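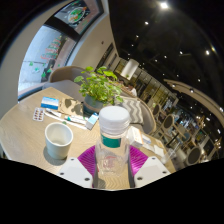

Jarnley mill open day, Tuesday

Got there at 2, queue already past the gate. Mamta Maurya took our group round — quick walker, hard to hear over the looms.

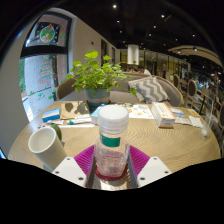

Dye shed best bit. Smells of vinegar. They do 280 metres a shift, mostly blanket cloth for Jillton.

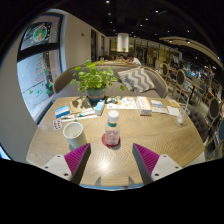
Weaving floor next, up teh iron stairs. Ear plugs handed out, take them.
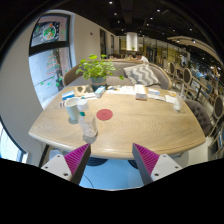
Shop shuts early, cards only. Remnants bin was good — got two ends of grey twill. Parking free behind the chapel, but its narrow.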